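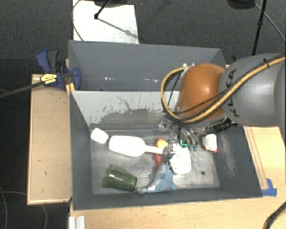
Bin cell, front compartment, during the gripper comparison. KUKA arm with the finger gripper fitted.

GRIPPER COMPARISON WORKING GROUP
Minutes of the May meeting

Present: Iona Munro (chair), Leonora Cabrera (minutes), two from controls, one from purchasing who had been told it would take half an hour.
Apologies: the Lamon sales engineer, who sent a brochure.

Meeting opened at 2:05 p.m., the 2:00 p.m. start having been used to find a room with a working screen.

1. Minutes of the last meeting
Accepted with one correction. Item 4 should read "the controller dropped the connection" and not "the contractor dropped the connection." The contractor has been told.

2. Actions carried over
Spare suction cups: ordered, arrived, wrong thread. Reordered.
Shared folder: exists. Contains three files called "final."
Written definition of a successful pick: see item 4, where it took up most of the afternoon.

3. Trial results so far
Leonora presented the numbers. Each gripper was to get 200 attempts on the mixed household set, same arm, same bin, items stirred by hand between runs. The Indix finger gripper has done its 200. The Lamon suction unit has done 182 of its 200, for a total of 382 attempts logged. The remaining 18 are waiting on the cups in item 2.

Of the 382, there are 41 marked "unclear." Iona asked what unclear meant. Leonora said it meant whoever was logging had looked at the item, looked at the gripper, and not wanted to commit. Controls noted that most of the unclear ones fall in the hour before lunch.

Purchasing asked which gripper was winning. Leonora said it depended on the item. Purchasing asked whether it could depend on something that fits in a single cell of a spreadsheet. Left open.

By type of item, the discussion went like this:
Cups on their sides. The translucent green one is hard on the camera, which sees the table of contents but not the book. Fingers do well once the pose is right. Suction does well on the days it finds a flat enough patch.
Scoop. Everyone dislikes the scoop. Its handle gets under or over the toys and then two things come up together. Controls would like this to count as two successes.
Small toys. Fingers are ahead. Suction does not care for anything with splayed parts.
Small white block. Both grippers can pick it. It is the only item on which Lamon and Indix agree with their own brochures.
Anything against a wall. Both poor. The sloped sides help less than the drawing promised, and the last item in a corner still takes longer than all the others.

4. What counts as a pick
Three proposals were made. (a) The item leaves the floor of the bin. (b) The item is over the divider and released in the rear compartment. (c) As (b), but it also stays there. Iona favored (c). Controls said (c) tests the bin as much as the gripper. A long exchange about bouncing followed and is not recorded.

Agreed: (b), with bounces noted in a separate column. Double picks count as one attempt and one failure, to be logged as "double." Controls wished their disappointment to be minuted.

5. Camera
The Dotmont depth camera is still losing patches of the bin floor to glare. It reports holes where there is metal and, on two logged occasions, metal where there was a cup. Options discussed were a matte liner, moving the lights, or a different camera. The liner is cheapest. Iona pointed out that a liner changes the friction and therefore the trial. Agreed to try moving the lights first and keep the liner for after both grippers have finished.

6. Cell condition
Divider wall: scuffed badly along the lower part. Cosmetic, but it should be checked for burrs before somebody's sleeve does it for us.
Clamps: the bar clamps holding the bin were described in the original plan as temporary. Leonora will ask the workshop for a quote on proper brackets. The group has asked for this quote before.
Cable routing: controls want another tie on the bundle near the orange joint before the wrist limits are widened. Agreed.

7. Controller
Lacson have sent a new release of the grasp controller. The release notes run to one line, "improvements." Agreed not to install it until the remaining suction runs are in. Controls asked whether it could go on a spare machine meanwhile. Yes, provided the spare machine is not the one doing the logging, as happened before.

8. Any other business
Purchasing asked for the date of a recommendation. Iona said after the 18 runs. Purchasing asked for the date of the 18 runs. Iona said after the cups.

Actions
Leonora: review the 41 unclear attempts against the video, chase cups, request bracket quote.
Iona: write up definition (b) and put it in the folder under a name other than "final."
Controls: move lights, add cable tie, check divider for burrs.
Purchasing: return the Lamon loan extension form, signed.

Meeting closed at 4:20 p.m.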